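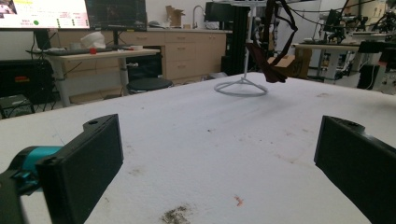

Fix the parking meters before you raise the charges

By Nayara Moura

Tusalmont council wants to put up parking charges in April. I would vote against it.

On Gavalas Road there are 16 meters, and two of them have refused coins since last summer. Drivers who can't pay leave without paying, or they get a fine and appeal it. Both cost the council money.

Repairs come first - then a clear notice of where the extra income will go. Traders have asked for that twice and are still waiting for a reply.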